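Drendanus Opens Orders for Touring Model

Drendanus will build 118 units of the Trovirgate, a touring motorcycle developed over 4 years with the suspension supplier Thoroddsen. Meriem Mansour, head of product planning, discussed the program with this magazine ahead of the October deliveries.

"Our riders cover long distances, and they asked for a seat they could live with," Ms. Mansour said. The saddle was redrawn twice - once for height, once for width - before the company approved it.

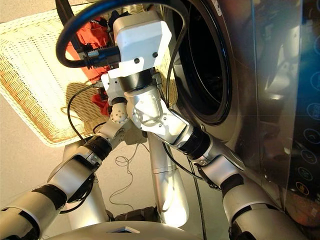 Vol. 29, No. 4

Asked about the price, Ms. Mansour confirmed that the Trovirgate will cost nearly 3000 dollars more than the standard model. "The fork, the luggage mounts and the larger tank account for most of that," she said. "We do not charge for paint."

The luggage is made by Watex and will be sold separately. Existing owners may order it through their dealer, although older frames require a different bracket.

Ms. Mansour declined to discuss an electric version. "We have made no decision," she said. Orders opened on 23 Feb 2021, and a deposit is required at the time of booking.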